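Recycling firm teaches robot arm to strip old office computers

A computer recycling firm in Drastby has begun teaching a robot arm to take apart old desktop machines, with staff guiding it through each job by remote control.

Skudach, which collects unwanted equipment from offices, schools and surgeries across the district, started the work in January at its unit on the Dobson estate. So far operators have recorded 1226 demonstrations on desktop towers, most of them covering the removal of a single part.

The arm is fitted with a two-fingered gripper and a small camera. An operator sits a few steps away and moves a pair of handles, and the arm copies the movement. Each run is recorded from start to finish, with the pictures from the cameras stored alongside the position of the arm and the opening of the gripper.

The recordings are then used to train software which the firm hopes will in time do the same jobs without a person at the handles.

Evie Mapplebeck, who runs the project, said the hard drive had been chosen as one of the first tasks as it is the part customers ask about most.

"People want to know what has happened to their drives," she said. "If we can get those out quickly and keep a record of each one, that is a large part of the job done. The rest of the machine can wait its turn."

In many office towers the drive sits in a plastic carrier that slides in and out of a metal cage. A person can remove one in a few seconds. For the arm it is a slower business, as the gripper has to come in at the right angle and hold the carrier firmly while keeping clear of the cables. 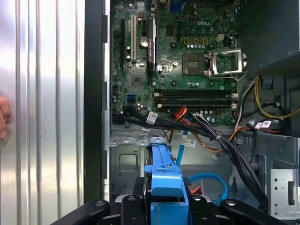
The gripper holds a blue drive carrier inside a Dell desktop tower.

Cables have given the team the most trouble. They are soft, they seldom lie in the same place twice, and a lead that has been tucked away in one machine may be lying across the drive cage in the next. Early on, operators tidied them by hand before each run. Mapplebeck stopped that in the second month.

"We were making it too easy," she said. "The machines that come off the van have not been tidied for anybody. If the arm only ever sees neat ones then it will only cope with neat ones."

Operators now leave the wiring as they find it, and are asked to record their mistakes as well as their clean runs. If the gripper slips off a carrier, the operator carries on, backs away and tries again, and the whole attempt is kept. A run is thrown out only if the arm has to be stopped or if one of the cameras fails.

The firm has set aside 170 towers for the project, all of them already due for recycling. A tower can be used many times over, with parts put back between runs, until clips begin to wear or a socket is damaged. It then goes down the ordinary line to be broken up.

Putting parts back is recorded as a task too. Mapplebeck said this had started as a way of saving time, but that the runs had proved useful in their own right. Sliding a carrier home calls for a finer touch than pulling it out, and operators who had spent a morning on it were noticeably steadier when they went back to removals.

The control software comes from Fidex, which also supplied the handles. Under the arrangement Fidex receives a copy of the recordings, and Skudach pays a lower fee for the equipment. Neither side would say what the fee is.

Smaller parts are being tried as well, among them memory modules and processors.

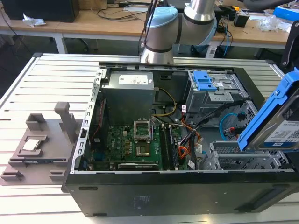

Processors have been left to the most practised operators. A chip has to be lifted straight up once the metal bracket over the socket has been opened, and there is very little at the edges for the gripper to hold. Memory modules are more forgiving, although the latches at the ends of the slots have to be pressed back first, and this can take several attempts.

New operators spend their first two days on an empty case before they are given a working task. Most can take out a drive carrier on their own by the end of the first week. The quickest removal on record so far took 42 seconds, against several minutes for the same job when the project began.

Sessions are kept to an hour at a time. The firm tried longer ones but found that the recordings got worse towards the end, with more bumps against the side of the case and more dropped parts.

Four members of staff have been trained on the handles, all of whom used to work on the dismantling line. Mapplebeck said no jobs would go as a result of the project, and that the firm had trouble filling places on the line as it was.

"You can tell who has done the job with a screwdriver," she said. "They know where a carrier will catch before it catches. That is what we are trying to get into the recordings."

A first test of the arm working by itself is planned once 255 more runs have been added, all of them on makes of computer that have so far been under-represented. It will be limited to drive carriers, and an operator will stay at the handles ready to take over.

Skudach is also looking at whether the same method could be used for laptops, where the screws are smaller and the cases are often glued. No start has been made on that.

The unit will open to visitors on Friday from 2pm to 4pm. Places are free but should be booked in advance through the Drastby office, and sturdy shoes must be worn on the shop floor.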